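Wemau Rural Internet Cooperative
Open position: Field and Office Network Technician (full time)
Posted 8 February 2026

Wemau is a member-owned internet provider serving the town of Grulimside and the farms and small settlements north of it. We have 852 member connections, a mix of fiber in town and fixed wireless outside it. We are hiring one technician to join the field crew. The job is based at our office on Feng Street in Grulimside.

The position is new. Until now the field crew has covered office equipment, member visits and tower work between them, and members have waited too long for a visit during the winter. The new technician will spend most of the week on member visits and on the small equipment rooms we look after for other people: the clinic, the two schools, the grain elevator and the town library.

What the work is

Most days start at the office at 7:30. You pick up the day's visits, load the van and go. A typical visit is a slow or dropped connection at a house or a farm office. Sometimes the fault is ours. Often it is an old router in a cupboard, a cable a dog has been at, or a wall jack that was never wired right. You are expected to find out which and leave the member with a working line or a clear answer about what happens next.

The rest of the week goes to equipment rooms. You will replace switches and patch panels, pull and terminate cable, label both ends, and update the drawings. The drawings matter to us. Several of our older sites were built with no records at all and we are still working through them.
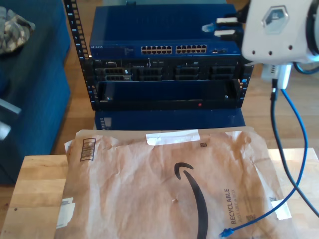 Applicants last time asked whether they needed a degree, and one wrote in to say the old listing made it sound as if they did. They did not, and you do not. The wording has been changed. We have hired from the phone company, from the Army, and from the community college in Hernov.

What we need from you

A valid driver's license and a clean enough record for our insurer. Comfort on a ladder to roof height. Tower climbing is a separate job and you will not be asked to do it.

Two years of hands-on work with network cabling or equipment, paid or otherwise. If you ran the network for a church or a school and can tell us what you did, that counts.

A working knowledge of VLANs, DHCP and basic switch configuration. You should be able to read a config file and say what it does.

The ability to lift 40 pounds and work in crawl spaces, attics and unheated sheds.

Patience with people. Many of our members run a business over a line we sold them, and they can be short with you when it is down.

Good to have but not required: fiber splicing, Spanish, experience with point-to-point radio, a locksmith's way with old cabinets.

Hours and pay

The schedule is Monday to Friday, 7:30 to 4:00 with a half-hour lunch. On-call duty rotates through the crew one week at a time. On-call weeks carry a flat extra payment, and any callout is paid by the hour on top of that, with a two-hour minimum.

The pay scale has set steps and is the same for everyone in the job. We will send it to you on request before you apply. There is a $2000 payment toward moving costs if you are coming from outside the county — it is paid with your first check and you do not have to return it if things don't work out.

Benefits are health and dental from the first of the month after you start, 10 paid holidays, three weeks of vacation, and a retirement plan with a match. Work boots and winter gear are paid for. The van stays at the office except in on-call weeks, when you take it home.

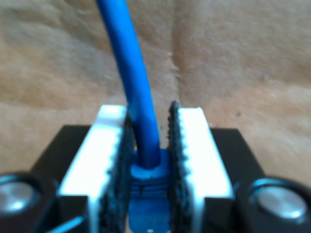
Does the drive out to the far farms come out of your own time? The question was put to us by a caller in January. It does not. The clock starts when you arrive at the office and stops when you are back there, and if you are sent straight home from a late visit the drive is still paid.

Training

For your first month you will ride with another technician. After that you will take town visits alone and go out in pairs to the farther sites until you know the roads. The fiber splicing course in Hernov runs over four days in May, and we pay for the course, the hotel and meals. If you already splice, you can skip it.

We also pay exam fees for any networking certificate that bears on the work, one attempt each.
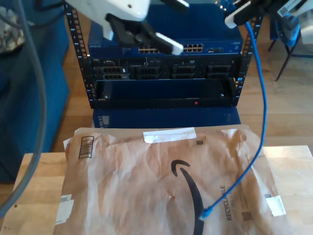 How to apply

Send a resume and a short letter to the office by mail or e-mail, or bring them to the front counter. One page is plenty for the letter. Tell us about a fault that took you a long time to find and how you found it.

Interviews are in two parts, both on the same day. The first is a conversation with the crew. The second is a practical hour at the bench: terminate a few cables, test them, and set up a small switch from written instructions. You may use the manual and your own tools.

We reply to every application, including the ones we turn down. The position stays open until it is filled.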